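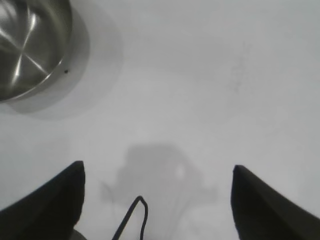

Does cooking in bulk really save money?

19/04/2022

I've been reading money-saving blogs since January and every one of them gives the same advice. Cook once on Sunday, eat all week, watch the savings pile up. One of them claimed her family saved $400 in a month doing this. She didn't say what they were eating before, so I assume lobster.

I am not a natural believer in this stuff. But the grocery bill went up again, and my other half pointed out that complaining about it in the car every week wasn't doing much. So I kept every receipt for four weeks of our normal cooking, then four weeks of bulk cooking, and added them all up on a Tuesday night when I should have been in bed.

Normal four weeks: $494. That's food only, two adults, one kid who eats like an adult, no restaurants, no paper towels or cat litter.

Bulk four weeks: $685.

Yes, more. I checked it twice. Part of it is the start-up problem the blogs skip over. You can't cook 12 portions of chili in the pan you own, so you buy a pot. You can't store 12 portions of chili in what you own either, so you buy tubs. I bought the Brerero set because all the blogs like it (and all the blogs have a link to it, draw your own conclusions). I left the pot and the tubs out of the $685, by the way. If I put them in I'd get depressed.

So where did the money go? Mostly meat. The big packs at Gimarano are cheaper per pound and they have a large yellow sign to tell you so. But I used to put half a pound of ground beef in a pasta sauce and pad it out with lentils, and once there's five pounds of it sitting in the fridge the lentils stay in the cupboard. We ate more meat that month than we had since Christmas. Cheaper per pound doesn't help if you eat twice the pounds. 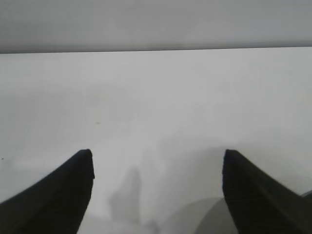

Then there's the waste. Week two I made a huge vegetable soup and by Thursday three people in this house had quietly stopped eating it, including me. The last four tubs went in the freezer, where I'm fairly sure they still are, behind the peas. The blogs count a frozen tub as money saved. I'd count it when somebody eats it.

And the rice. I got the giant sack of Cao rice, which is good rice, no complaints about the rice. But it'll last us until next year, so it's hardly fair to charge the whole sack to one month. I took most of it off and the total still came out well over the normal one. I'm trying to be fair here!

What I will give them is the time. Weeknights were easier. Coming home at six and having dinner ready at ten past is nice, and I didn't expect to like it as much as I did. On the other hand my Sunday afternoons were gone, and I like my Sunday afternoons more than I dislike chopping an onion on a Wednesday.

The measuring was another thing. Every bulk recipe I tried was a normal recipe with the numbers multiplied, and that doesn't work for salt, and it really doesn't work for chili powder. Liquids are bad too. Three times the stock gave me a stew you could drink through a straw, and I ended up boiling it down for an hour and paying for the gas.

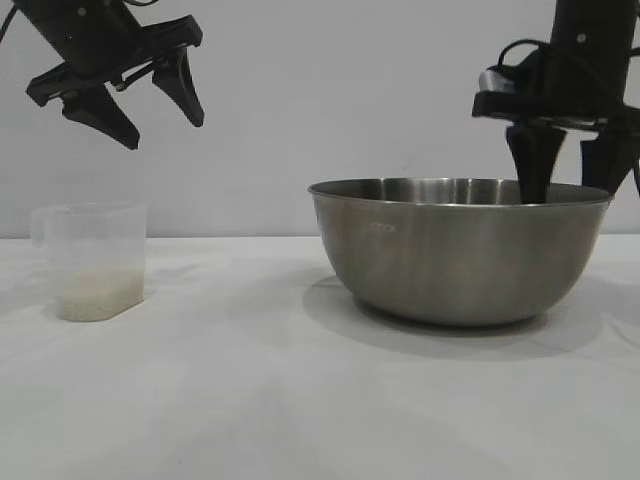

A clear measuring cup, with what looks like rice.

Somebody is going to tell me I did it wrong. I should have planned around the sales flyer, I should have had the Grevorier app, I should have stuck to beans. Maybe. But if a method only saves money when you're already careful, then I'd like to see how much of the saving is just the being careful.

We've gone back to cooking most nights. I still double the pasta sauce and freeze half, which my mother did forty years ago without a blog. The lentils are back in it. I'm keeping receipts for another four weeks to see if the $494 was a fluke, and I'll put the number up whichever way it goes.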